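紙のポイントカードは街に何を残しているか
Prornham商店街での聞き取りから

提出日　2018年12月20日（木）
地域文化演習　第二班

はじめに

この報告書は、わたしたちの班が9月から取り組んできた、商店街のポイントカードについての調べものをまとめたものです。きっかけはとてもささいなことでした。班の顔合わせのあと、みんなで駅前のパン屋Vladに寄ったとき、レジで四人が四人とも鞄の中をごそごそ探しはじめ、後ろのお客さんをすっかり待たせてしまったのです。お店の方は笑って「ゆっくりでいいですよ」と言ってくださいましたが、帰り道の話題はずっとそのカードのことでした。どうして捨てられないのだろう、どうしてお店はいまも紙で続けているのだろう、と話しているうちに、それなら演習のテーマにしてしまおう、ということになりました。

先行する調査をいくつか読んでみると、ポイント制度は売上や再来店率の面から論じられることが多いようでした。もちろんそれも大切な見方なのですが、わたしたちが知りたかったのは、もう少し暮らしに近いところです。カードを持っている人はそのカードをどう思っているのか、渡す側のお店はどんな気持ちで判子を押しているのか。数字も集めましたが、お話をうかがうことに多くの時間を使いました。

調べ方

調査は二つに分けて行いました。一つはお客さんへのアンケートで、商店街の広場と、図書館の入口をお借りして実施しました。回答してくださったのは229人です。質問は、いま持ち歩いているポイントカードの枚数、そのうち紙のものはどれか、最後に使ったのはいつごろか、そして手放しにくいカードがあればその理由、という簡単なものにしました。はじめに作った質問票はもっと長かったのですが、下書きを読んでくださったFrauke Diekmann先生から、立ち止まってくれた人の買い物袋の重さを想像してみなさい、という助言をいただき、思い切って半分に削りました。寒い日の広場に立ってみて、削っておいて本当によかったと思いました。

もう一つはお店への聞き取りです。一軒につき30分という約束でお願いしたのですが、たいていはお茶まで出していただいて、約束の時間を過ぎてしまいました。お忙しいなか、ありがとうございました。

アンケートの結果

回答者が持ち歩いていたカードは、紙とプラスチックを合わせて893枚でした。一人あたりにすると4枚に少し届かないくらいです。もっと多いと予想していた班員もいれば、そんなに持っているのかと驚いた班員もいて、このあたりは本人の財布の厚さがそのまま感想に出ていたように思います。

年代による違いは、枚数よりもしまい方にあらわれました。年配の方にはカード専用の入れ物を別に持っている方が目立ち、若い方は財布にまとめて入れておくか、家に置いたままにしているという答えが多くなりました。スマートフォンのアプリに移したという方もいらっしゃいましたが、その方たちも、紙のカードをまだ何枚か残していると答えています。

手放しにくい理由の欄は、読んでいてとても楽しいものでした。「あと判子二つでいっぱいになる」という実際的な答えがいちばん多かったのですが、「引っ越してきて最初に作ったカードだから」「店主が字を書いてくれたから」「もう閉まった店のだけれど」という答えも、思っていた以上に寄せられました。閉店したお店のカードは割引券としてはもう役に立ちません。それでも財布の奥に入れておく人がいるのです。わたしたちはこの答えを「思い出型」と名づけ、別に集計することにしました。ただ、実際的な理由と思い出とが一つの文に混ざっている回答もあり、どちらに入れるかで班の意見がなかなかまとまらず、最後まで残った十数件は両方に数えています。この点は集計として少し乱暴だったと反省しています。

お店の話

Vladでは、開店の年からずっと同じ図柄のカードを使っているそうです。印刷を頼んでいたところが一度代わり、そのとき台紙の色がわずかに濃くなってしまって、常連のお客さんから「これは本物か」と尋ねられたという話をうかがいました。古いカードもすべてそのまま使えるようにしていて、何年も前のものを持ってくる人が今もいらっしゃるとのことです。判子はパンの形をしたもので、押し方に店員さんごとの癖があり、見れば誰が押したかわかるのだと教えてくださいました。

婦人服のZondanceは、反対に、カードを一度やめたことのあるお店です。レジを新しくした折に電話番号で管理する方式へ切り替えたところ、便利にはなったものの、会計のときの会話が減ってしまったように感じ、一年ほどで紙に戻したのだそうです。売上にどう響いたのかもお尋ねしましたが、同じ時期に向かいの道路工事があったので比べようがない、というお答えでした。わたしたちとしては少し残念でしたけれど、わからないことをわからないと言ってくださったのはありがたいことでした。

商店街共通カード「Pestach」についても触れておきます。加盟店ならどこでも判子がもらえるしくみで、一時は約100店が参加していたそうです。現在はかなり減っていますが、続けているお店の方は、となりの店のことを話すきっかけになると口をそろえておっしゃいます。お惣菜屋さんで判子を押しながら、靴の修理ならあそこがいいよと教える、そういう使われ方をしてきたカードなのでしょう。わたしたちも調査中に一枚ずつ作り、気がつけば班の中でいちばん判子をためていたのは、聞き取りの帰りに必ずコロッケを買っていたItziar Sotomayorさんでした。

考えたこと

紙のカードは、割引を受けるための道具であると同時に、その人がどの店に通ってきたかを記した小さな記録でもあるようです。日付を書きこむ欄のあるカードを見せてくださった方は、子どもが小さかったころの日付を指でたどりながら、この日は熱を出した帰りだった、と話してくださいました。アプリの履歴にも日付は残りますが、わざわざ開いて眺めるという方には、今回の調査では出会いませんでした。

いっぽうで、紙を続けるお店の負担も見えてきました。印刷代は年々上がり、古いカードの扱いは店主の記憶に頼っている部分があります。店を継ぐ人が代わったときにどうするのか、決めているお店はわずかでした。紙の良さを外から語るのはたやすいのですが、その手間を引き受けているのはお店の方々だということを、忘れずに書いておきたいと思います。

残った課題

回答者が広場と図書館を使う人に偏ってしまったこと、平日の夜に働いている方の声をほとんど聞けなかったことが、今回の大きな心残りです。また、カードのデザインそのものについては、台紙の色や図柄の変遷を調べるところまで手が回りませんでした。まるい形をならべた図柄や、渦を巻くような模様など、時代ごとの好みがあらわれそうなところですので、来年度の班がもし引き継いでくださるなら、聞き取りのメモと集計表はすべてお渡しします。演習室の棚の、青い背表紙のファイルにまとめてあります。 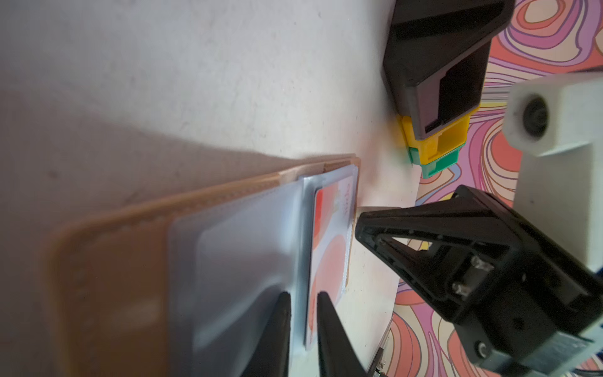
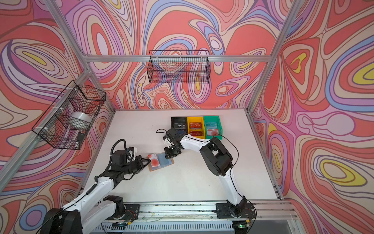
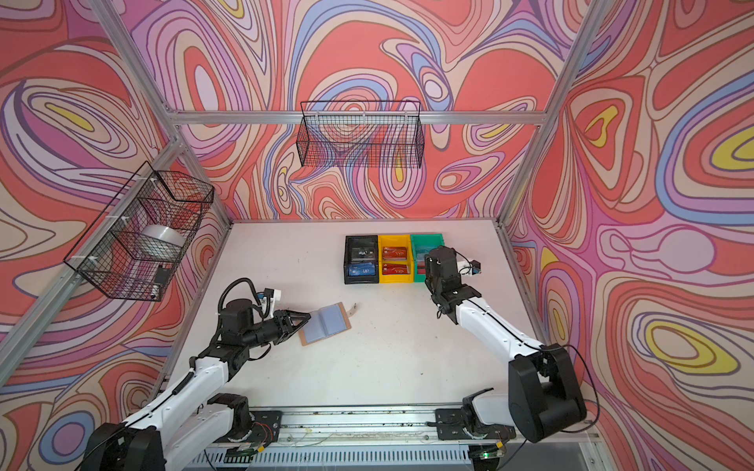 図1　開いた革の財布と、透明なケースに入ったカード。図2・図3　渦巻き模様の壁に囲まれた白い台と、黒い網かご。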